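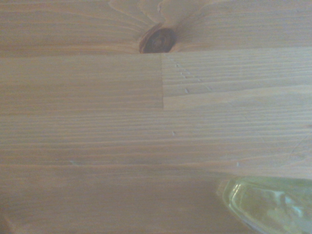
Table top, close up. Knot near the top.

Ticking stripes on an unfinished pine top, oil or varnish?
Started by mudwood71

mudwood71 wrote:
Tuesday, July 23, 2024
I have a second pine table to finish, same style as the one in the photo but bare wood. It will be a kitchen table with kids eating at it every day. I sanded to 220. My wife wants oil because she likes the look. I'm leaning toward water-based poly. The knots worry me more than anything. Two of them are sticky if you press a thumbnail in.

Tukley wrote:
Poly. Oil on pine in a kitchen means you re-oil it twice a year and it still gets rings from glasses. Seal the knots with dewaxed shellac first, two thin coats, and let it dry overnight. Also 220 is finer than you need under poly. I stop at 150.

makgate_joe wrote:
Disagree on the oil. I've had a hardwax oil on a pine table for 8 years with three kids. Yes, it gets marks. You rub the spot with a gray pad, put a little more oil on and it's gone. Try fixing one spot in poly. You end up sanding the whole top.

Tukley wrote:
Hardwax oil isn't what most people mean by oil. If he goes and buys a can of plain linseed he'll be unhappy by Thanksgiving.

makgate_joe wrote:
Fair. I should have said which kind. Not linseed.

mudwood71 wrote:
It would be a hardwax. The can says 11 hours between coats, does that sound right? My garage is 71 degrees most nights. Here's the other table, the finished one, in the room where it gets used.
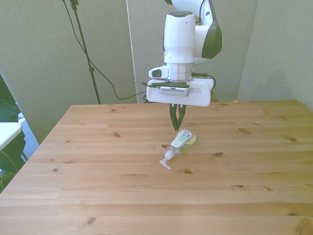
I didn't do the finish on that one and I can't find out what was used. The fellow who built both tops, Wael El Sherbiny, had a shop on Ashour Road and closed it in March. I left a message on his old number – no answer so far. I'd like the two to match but I can live with it if they don't.

Ashour_Rd wrote:
I bought a bench from Wael. Mine came with a water-based matte poly, but he would use whatever the customer asked for, so that doesn't settle it. Put a drop of water on the underside of the finished one where there might be no finish, then one on top, and compare.

Tukley wrote:
That tells you if there's a finish. It doesn't tell you which one. Rub denatured alcohol on a hidden spot. If it gets tacky, it's shellac. If nothing happens, it's probably poly or cured oil.

mudwood71 wrote:
OK. I have alcohol for the shellac anyway. What about yellowing? Pine goes orange on me every time.

makgate_joe wrote:
It will darken under anything. Some hardwax oils come with a little white pigment that slows it down. Do a test board, put half of it in a window and leave it a month.

Tukley wrote:
Agree with that one. Test board with a knot in it.

mudwood71 wrote:
Cut one from the offcuts tonight. Poly on one end, oil on the other, shellac over the knot. I'll post when it's had its month.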